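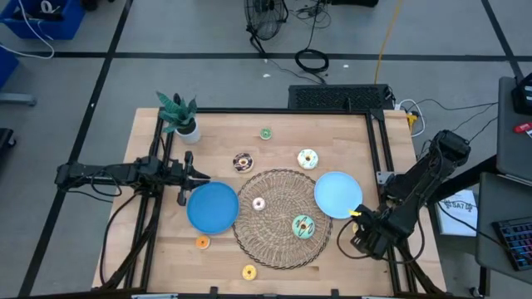 A two-arm table workcell with toy donuts, two plates and a woven mat on the work surface.

Ravside Sets Equipment Plan for Two-Arm Workcells

FARNBY, December 26, 2022 – Ravside has approved the purchase of six two-arm table workcells for its Farnby site. Delivery is scheduled to begin in August.

Each cell consists of an extrusion frame, two rail-mounted arms with parallel-jaw grippers, and a wood tabletop. Cassim will supply the frames. Floor allocation is 173 square feet per cell, including cart access and cable routing.

The plan budgets 440 hours for installation and acceptance testing. Gripper fingers, cables and power strips are carried on a separate spares line and reviewed quarterly.

"Arms were quoted apart from frames so that either can be replaced on its own schedule," said Jovita Maldonado, equipment planning lead at Ravside.

Supplier inquiries: Arif Liyanage, Purchasing, extension 1271.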